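Keep the Paper Bus Schedule

Last January the transit office in Rikgate stopped printing bus schedules. The racks by the doors came out, and a sticker with a web address went up in their place. The office said few riders were taking the paper ones. I think it was a mistake, and a cheap one to fix.

I ride the Didier line most mornings and have done so for eight years. I own a phone and know how to use it. I still kept a folded schedule in my coat, and so did plenty of people at my stop.

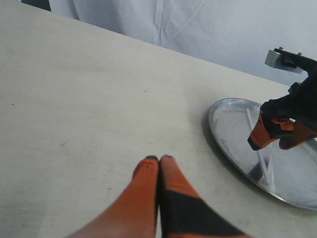 What a printed schedule does well

A printed schedule shows the whole day at once. You can see that the buses come often until 9 a.m. and then thin out, and that the last one back from Zamora Street leaves earlier than you would like. The app shows the next two departures. To plan an evening trip you have to change the time, wait for the page to load, and do it again for the ride home.

Paper also works with a dead battery. It can be taped to a refrigerator, where everyone in the house can read it. My town library still keeps an old one at the front desk, and people ask for it even though it is out of date.
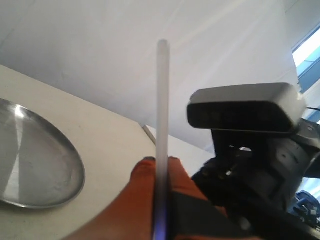
Doesn't printing cost the city money?

It costs a little. The last batch was a single folded sheet in black ink, and the same office found money for new stickers at every stop.

The complaint I hear most is that paper goes out of date. That is true, but the Vurkov Road detour was missing from the app for more than three weeks, and riders stood at a closed stop the whole time. A wrong schedule is wrong in either form. The answer is to change the times less often and announce it when you do.
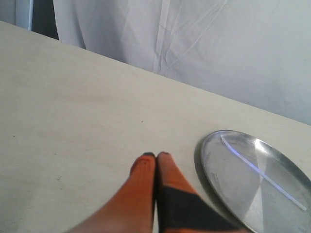 I would also put the full schedule back on the poles, in type large enough to read without glasses. Print a smaller run than before, leave copies on the buses and at the library, and see how many are gone after two months. If most of them are still sitting there, I will stop writing about it.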